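Nunwood Robotics Forum > Student Projects > Capstone: pick and place with soft items

Thread: Hat onto shelf task – grasp keeps failing on the second item

tarn_lifter
Posted Tue 16 November

Our capstone group is doing tabletop tidying with cloth items. The task is simple on paper. Two pieces of headwear start on the table, and the arm has to put each one on top of a small metal shelf without knocking anything else over. We have to show it at the Brenditz student day and the rules say the same policy has to handle both items.

We have 300 demonstrations so far, all teleoperated. The red hat is fine. The green one is a mess. The arm goes down, closes on a fold, lifts, and the fold slides out before it gets over the shelf. Sometimes it gets a good grip and then drags the brim against a shelf leg.

Things we have tried: closing slower, closing harder, starting the lift straight up before moving sideways. Closing harder helped a little. I can post the numbers if anybody wants them.

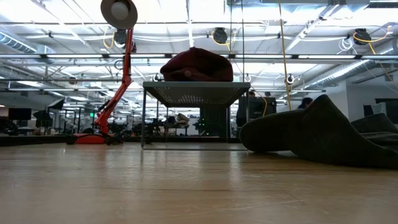

The question I have is about how the start positions should be laid out. We have been letting whoever resets the table drop the items wherever, and I am starting to think that was a mistake. With the red one already up on the shelf, the green one lying to the right has its brim side pointing at the shelf leg and a tall fold sticking up in the middle. The people driving nearly always go for that kind of fold, and I think the policy has learned to look for it. When the fabric is flat it hovers and does nothing.

Should we fix the start pose and record more, or keep it random and just record a lot more?

pelmet6
Keep it random. If you fix the pose you will get a nice video and a policy that works in one spot. We did that in July with towels and it fell apart as soon as the table was moved.

How many of your 300 are the green item?

tarn_lifter
Less than half. We did the red one first because it was easy and then ran short on lab time.

pelmet6
Then there is your first problem. Even it up before you change anything else.

quorn_bench
I disagree with pelmet6 on random. Random drops by a tired student at the end of a session are not random. You get the same two or three heaps over and over, and they are whatever shape the cloth makes when you let go of it from shoulder height. Make a list of start states. Flat, one fold, brim toward the shelf, brim away, upside down, half over itself. That's 6. Work through them in order and write down which one you did.

It's boring but then you know what you have.

pelmet6
A list is fine as long as the position on the table still moves. My objection was to one fixed pose.

quorn_bench
OK, then we mostly agree. I still think people say "random" when they mean "we didn't write it down".

hobbin
Different point. Why is the desk lamp on the table? It has a round shade and a bulb facing forward. Our group had a lamp in a similar spot and the exposure on the camera jumped every time the arm passed in front of it. Took us two weeks to find.

tarn_lifter
The lamp is part of the task set. Brenditz gives a list of things that have to be on the table as obstacles and the lamp is one of them. We don't get to remove it. I can check the exposure setting, I think it's on auto.

hobbin
Put it on manual. Do it before you record anything else, or you'll be mixing two kinds of data. Also the reflections on that tabletop won't help you if you are using depth. Glossy wood gave us holes all over the depth map. A matte cloth fixed it, if your rules allow one.

tarn_lifter
No cloth allowed, the surface has to be bare. We're not using depth in the policy, only color.

mizzle_road
I mentor a high school club so take this with a grain of salt, but have you looked at the fingertips? We had smooth plastic tips and every piece of cloth slid out. We stuck on strips of the thin rubber sheet from the Hemance kit and the slipping mostly went away. That was one afternoon of work. You could record 3000 more demos and still be dropping a heavy hat because the fingers are slick.

quorn_bench
This should have been the first reply. Check the hardware first.

pelmet6
Changing the tips now means the old demos were made with a different hand, though. The grips that worked with slick tips are deep grips. With rubber you can pinch. I wouldn't throw the old ones out but I would expect the behavior to shift.

mizzle_road
We kept ours and it was fine. Smaller project than yours.

tarn_lifter
We do have smooth tips. I had assumed it was the data. I'll order the sheet today.

On the brim hitting the shelf leg: any ideas? The Ó Flaithearta group had a version where the arm always goes to a set height before it moves sideways, but they scripted that part and our advisor wants the whole thing learned.

hobbin
Just drive it that way. If every demo lifts well above the shelf top before going over, the policy will do it too. Look back through your recordings and see how many of them cut the corner. I bet it's a lot.

tarn_lifter
Went through the last 100. You're right, a lot of them cut the corner, and most of those are mine. I drive too fast when the reset person is waiting.

New plan is rubber tips, manual exposure, quorn_bench's list of start states with the position moved each time, and lift high before going over. Green item only until the two are even. We have the lab on weekday mornings until the student day.

pelmet6
Record a small batch and train on it before you commit to the full set. If the rubber changes things you want to know early.

quorn_bench
Agree with that. And post the failure counts by start state when you have them. I'd like to see how flat compares to one fold.

tarn_lifter
Will do. Tips should get here by the end of the week.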